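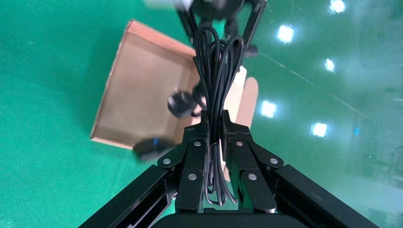 A gripper holds a tied cable bundle over a green floor, with an open carton behind it.

The fault that stopped packing at the Flemow plant in Fliltthorpe did not trip an alarm. The cell logged 1467 cables as packed on one shift. When cartons were opened at the customer's end, 78 had nothing in them.

Flemow makes power cords and ships them folded and tied, one to a box. The packing cell, built by Ndlovu, checks for a good pick by reading how far the fingers have closed. That works for hard parts. A bundle of cord squeezes down, and over time the technicians had lowered the threshold to stop false alarms. By winter it was so low that closed, empty fingers passed as a grip.

The ties made it worse. A new batch sat lower on the cord, so the fingers sometimes took hold of loose loops above the waist. The bundle slid out on the swing to the carton and landed under the conveyor. One of them got into the drive chain, and a worker opened the guard to pull it free. The arm stopped as it should, but restarted 6 seconds after the guard closed, with no reset pressed. No one was hurt.

Eka, the firm that services the line, found a jumper left in the reset circuit after a repair three months earlier. It has been removed. A scale now weighs each carton before sealing - a cheap fix that the original quote listed as optional. The cell is due back at full speed in February.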